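Dunau Open Drawing Prize: frequently asked questions

Who can enter?
Anyone aged 18 or over who lives in the country on the day entries close. You don't need an art degree or a gallery. Students may enter. Past winners may enter again after a gap of two editions.

What counts as a drawing?
Work on paper, card, board or a similar support, made mostly with dry media or ink. Watercolor washes are fine if line is still the main thing. Prints, photographs and work made on a tablet are not accepted. If you aren't sure, write to us before you pay the entry fee.

How many works can I send?
Up to 2. Each one needs its own entry form. A diptych counts as one work if it is always shown together and sold together.

Is there a size limit?
The longest side, including the frame, may not be over 700 mm. We measure at check-in and can't make exceptions, because the upstairs room at Plomitz has fixed rails.

How does the judging work?
There are two rounds. In the first, the panel looks at your digital files without names. Works that get through are called in, and the second round is judged from the originals. The chair of the panel this year is Steinar Skov, who draws and teaches drawing. The other panel members will be listed on the main page when the first round ends.

Will I get feedback?
No. We don't have the staff to write to every entrant. The panel's general remarks are printed in the catalog.

What does the winner get?
The main prize is a cash award and a solo show in the small room at Plomitz the following spring. The El Sherbiny Award goes to an artist who hasn't had a solo show before. You don't have to apply for it separately. One work may win both.

Can I enter a portrait of a real person?
Yes. If the sitter is living and can be recognized, we need their written permission. The form is in the entry pack. Self-portraits don't need one.

Where do I deliver my work if it's called in?
To the loading door at Hiltasness, between 10 a.m. and 4 p.m. during delivery week in July. Please don't take it to Plomitz. There is no storage there and it will be turned away.

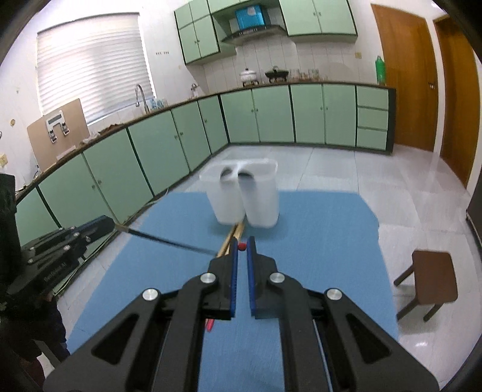

How should I pack it?
Use a rigid box or a wooden crate that can be opened and closed again, as we send work back in the packing it came in. No loose fill. Tape the glass if the work is glazed, and put your entry number on the back of the frame as well as on the box.

Is my work insured?
From check-in until you or your courier signs for it, yes, up to the value on your entry form. Transport both ways is your responsibility.

Can I sell my work at the exhibition?
Yes, if you marked it for sale on the form. The price can't be changed after the catalog goes to print. We take a commission, and the current rate is in the entry pack.

The online form won't take my file. What should I do?
Check that it is a JPEG and that the name has no accents or spaces. If you still see error 3009, the upload timed out. Log out, log in again and retry with a smaller file. Your payment will not be taken twice.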